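4. Setting Up Your Hilano Sewing Machine for the First Time

Welcome to section 4! By now your Hilano should be out of its carton and sitting somewhere sturdy, and if you skipped ahead because you were eager to start sewing, we do understand, but please go back and read the electrical notes in section 2 before you plug anything in. Setting up takes most people less than an hour, and there is no prize for going faster. Put the kettle on, find your reading glasses if you use them, and keep this booklet open beside you.

Before you begin

Check that the power switch on the right side is set to O. The switch stays at O for everything in 4.1 and 4.2, and you will only turn it on when you come to the test seam.

CAUTION: Keep fingers clear of the needle area whenever the power is on. Unplug the machine before changing the needle, the presser foot or the bulb.

4.1 Winding the bobbin

1. Place a spool of all-purpose thread on the spool pin and push the spool cap on snugly. The small cap is for narrow spools and the large one is for everything else.

2. Bring the thread to the left, around the winding disk, and give it a gentle tug. You should feel a little resistance, like pulling floss from its box.

3. Pass the end up through the hole in the top of an empty bobbin, set the bobbin on the winder and slide the winder to the right until it clicks.

4. Turn the bobbin by hand five or six times, clockwise, so the thread catches. Leave it on the winder for now. You will finish filling it in step 3 of 4.3, when the machine has power.

NOTE: Use only the clear plastic bobbins that came in the accessory tray. Metal bobbins look very much like them and will even drop into place, but they sit a hair too low and you will get loops on the underside of your fabric. Our repair bench sees more of this than anything else.

4.2 Threading the needle

1. Raise the presser foot lever. This opens the tension disks, and it matters more than any other step in this section - if the foot is down, the thread rides on top of the disks and the tension dial will do nothing at all.

2. Turn the handwheel toward you until the needle is at its highest point.

3. Follow the printed arrows from 1 to 5: down the right channel, around the bottom, up the left channel, through the take-up lever and down again to the needle.

4. Thread the needle from front to back and draw a hand's length of thread toward the rear of the machine.

Dymphna Sheehan, who taught beginner classes at our Bimholm store for years, liked to have her students thread the machine and pull it all out again until they could chat while doing it. We still think it is a lovely way to spend an afternoon.

4.3 Power and a test seam

1. Plug the foot control into the machine first, then the machine into the wall.

2. Set the speed slider to its slowest position and turn the switch to I.

3. Press the foot control lightly to fill the bobbin. It stops by itself when full. Slide the winder back to the left, trim the thread and drop the bobbin into its case so that the thread unwinds counterclockwise.

4. Hold the needle thread loosely, turn the handwheel toward you one full turn, and a loop of bobbin thread will come up. Sweep both threads to the back.

5. Fold a scrap of plain cotton in two, lower the foot, and sew a straight line with the dial at 4 and the stitch length at 2.5.

NOTE: The light comes on with the main switch and has no switch of its own. If it flickers in the first minute or so, turn the power off and seat the bulb again as shown in 7.2.

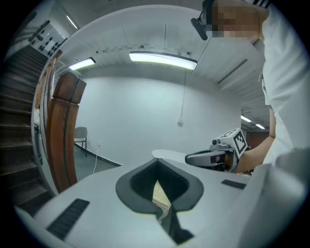 6. Turn the scrap over and compare the two sides. They should look nearly the same. If the top thread lies flat like a wire, lower the dial by one number and sew another line. If the loops are on the underside, go back to 4.2 and thread again from the beginning before you touch the dial.

7. When you are happy with the seam, write the dial number on the scrap with a pencil and tuck it in the accessory tray. You will be glad of it in April when you pull out the linen again and have forgotten everything - we keep a whole envelope of ours.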